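4.3 Where the reported gains come from

Before trusting the headline result we asked a duller question: how much of it survives when the clinic of origin is held out? The Negash cohort has 1507 records from 5 clinics, and earlier work on it split those records at random. A patient seen twice could land on both sides of the split. We doubt that a model tested this way has learned much about blood pressure control.

We refit the published gradient boosting model with its original settings, leaving out one clinic at a time. In the clinic labeled Vesstead, which supplied 133 records, it did no better than a logistic regression on age, sex and last recorded reading. Vashisht and Chambi have argued that a clinic this small says little either way. Fair enough, but the same point applies to the subgroup findings they report, several of which rest on fewer patients.

Missing values raise a second worry. Smoking status is blank far more often in the older records, and the original code fills the blanks with the most common answer. When we added a simple flag for "was missing," that flag ranked above smoking itself. The model may be reading the age of the paperwork.

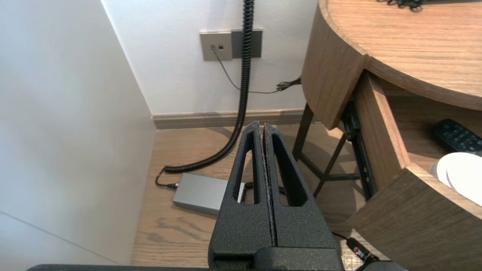
Reading time: 5 min

Figure 3. Closed two-finger gripper near the corner of a room, with white walls and a light brown wooden baseboard.

We also drew 200 bootstrap samples by patient instead of by record. The intervals widened enough to cover the simple baseline. None of this shows that the richer model is useless, and a larger cohort could still favor it. We would want to see that cohort first, split by clinic, with the code released.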